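Red Against Blue

23 May 2020

So I've fallen back into chess. Hard. I hadn't touched a board since I was maybe thirteen, when my uncle stopped letting me take moves back and I decided the game was stupid. Then in February I picked up a secondhand book of openings for a buck at the Piltden library sale, mostly for the cover, and here we are.

I'm at 746 on the site I play on, for anyone who wants to laugh. I was under 600 for weeks, so please laugh gently! I've played roughly 4,000 games of the really short kind and I'm pretty sure they taught me nothing except how to panic. Long games are where I'm getting better. I sit there, I drink my tea, I ask myself what the other person wants, and about half the time I even see it coming.

What I really want to talk about though is color. Every set I ever owned was black and white, or that cream and brown you get in the boxes with the felt inside. And I'm now completely sold on red and blue. On a black and white board, dark pieces on dark squares just melt away for me, especially at the far end where everything bunches up and gets small. I've lost whole bishops that way. They were sitting right there the entire time, waiting to eat my rook. With red on the near side and blue on the far side I can find everybody, even back in the crowd.

Red and blue on the black and white squares, all of them still in play:
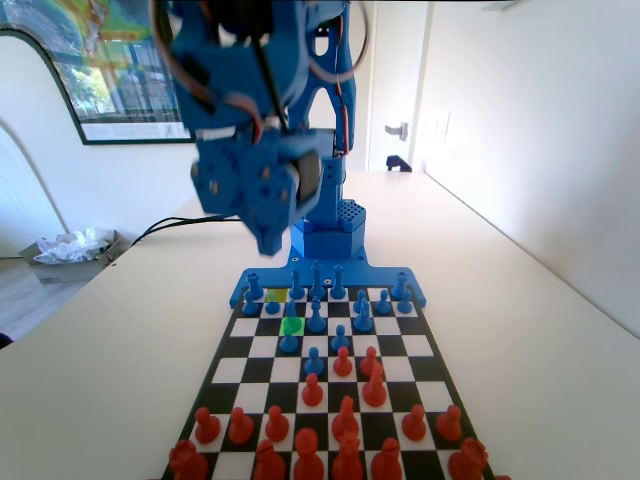
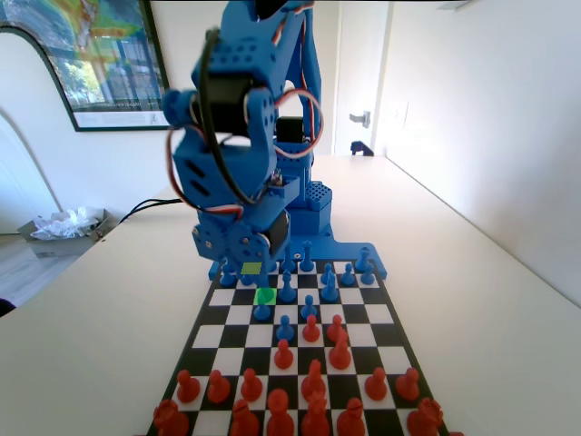
Shabnam Cheema wrote to me after my last post to say I've got it backwards, and that strong colors only feel easier for the first week or so. Her advice is to learn on the plainest set I can stand, get used to reading shapes, and then play with whatever I like, pink and orange if it comes to that. She also says if I'm losing bishops it's my eyes skipping the long diagonals and a new paint job won't fix it. Ouch. She's probably right about the diagonals.

I tried it her way for a few days, with the old brown set from the closet (missing a pawn, so there's a thimble). I did okay. I did also leave my queen hanging twice, so I'm calling the experiment a draw.

The other thing I've gotten picky about is the board itself. I used to think you needed a proper wooden one, with a hinge and a latch and all that. Now I'd take a mat any day. It lies flat, it rolls up, it goes in a tote bag, and you can wipe jam off it. My own is a Bravunard, which was cheap and smelled like a shower curtain for a month. The Barasa ones are nicer but they come with huge squares and my kitchen table is already half mail. If you're buying, measure your table first. I did not measure my table first.

Also, a black border around the squares is so much better than letters and numbers, fight me. Yes, I know I need to learn the letters and numbers. I write my games down in a little notebook now and a good third of the entries can't be legal moves. I went back to replay one and had a knight going from one corner of the board to the other in a single hop. What a horse!

My plan for the summer is 100 puzzles a week, nothing fancy, mates in two mostly, and one long game every evening I can manage it. I've also promised my sister in Wirnavwood that I'll play her by mail, one move per postcard. She's already sent hers. It's the king's pawn, two squares, with a drawing of a duck next to it, and I've been staring at the card since lunch trying to decide if I'm brave enough for the Sicilian.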